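Cleaning and Refitting the Cartridge Filter on a Wet and Dry Vacuum

Applies to: Flurnine 40-liter wet and dry models with a screw-down cartridge filter
Time needed: 40 minutes plus drying overnight
Tools: soft brush, garden hose or utility sink, Phillips screwdriver, clean rag, dust mask

A clogged filter is the usual cause of weak suction on a wet and dry vacuum. Fine dust such as drywall, ash or sanding residue packs into the pleats and cuts the airflow long before the tank is full. The motor then runs at a higher pitch and gets hotter than it should. Check the filter first before replacing hoses or opening the motor head.

Before you start

Switch the machine off and pull the plug from the wall. Do not rely on the switch alone. Empty the tank. If the last job was wet, drain the tank through the plug at the base and wipe it out. Work outdoors or in a room where dust on the floor does not matter. Wear the mask until the filter is wet.

Removing the filter

1. Release both side latches and lift the motor head straight up. Tilting it can bend the float cage.
2. Turn the head upside down on a rag so the filter points up.
3. Hold the cage still and turn the retaining cap counterclockwise. If it sticks, tap the rim with the screwdriver handle. Do not use pliers on the cap.
4. Lift the cartridge off the cage. Some dust will fall from the inside of the pleats.
5. Look at the foam sealing ring on the head. It should be whole and springy. A ring that stays flat when pressed needs to be replaced.

Dry cleaning

Knock the cartridge lightly against the inside of a trash can, turning it a little each time. Then brush along the pleats from top to bottom. Never brush across them. Do not use compressed air from the outside, which drives dust deeper into the material. Air from the inside out is acceptable if the regulator is set low and the nozzle is kept well back from the paper.

For light dust this is enough, and you can go straight to refitting.

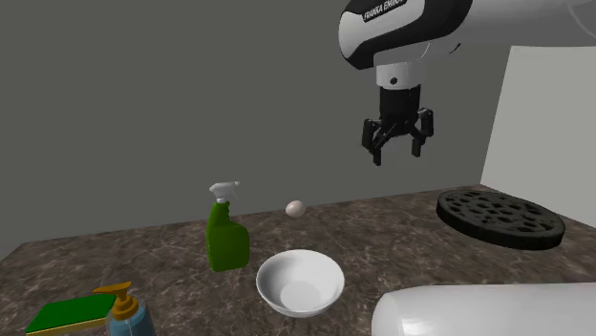 FRANKA EMIKA arm with its gripper open above the countertop.

Wet cleaning

Only wash cartridges marked as washable on the end cap. Plain paper cartridges fall apart in water and have to be thrown away when dry cleaning no longer helps.

1. Run cool water through the cartridge from the inside to the outside. Keep the pressure low. A pressure washer will tear the pleats.
2. Continue until the water runs clear. With drywall dust this can take 5 minutes or more.
3. For greasy dirt, add a small amount of dish soap to a bucket of water and soak the cartridge, then rinse again. Do not use bleach or solvents.
4. Shake off the water and stand the cartridge on end in moving air. Leave it overnight. Do not place it on a radiator or use a heat gun, as the glue in the end caps softens.

A damp cartridge picks up dust as paste and will clog on the first use. If the pleats feel cool to the touch, give it more time.

Checking the float

While the filter is off, push the float up inside the cage with one finger. It should move freely and drop back under its own weight. Dried mud or soap on the guides will hold it up, and the vacuum will then lose suction even with an empty tank. Wipe the guides with a damp rag. Do not oil them.

Refitting

1. Wipe the seat on the motor head and the sealing ring.
2. Slide the cartridge over the cage with the open end against the ring. It must sit flat all the way around.
3. Fit the cap and turn it clockwise by hand until it stops, then a quarter turn more.
4. Set the head on the tank and close both latches.
5. Plug in, switch on and hold your palm over the hose end. The pull should be strong and the motor pitch should change.

If dust blows from the exhaust, switch off at once. Either the cartridge is not seated or a pleat is torn. Hold the cartridge up to a lamp and look through it from the inside. Any point of light means a hole, and the cartridge must be replaced.

Service interval

Dry clean after each job with fine dust, and after every 7 hours of general use. Fit a new sealing ring whenever you fit a new cartridge.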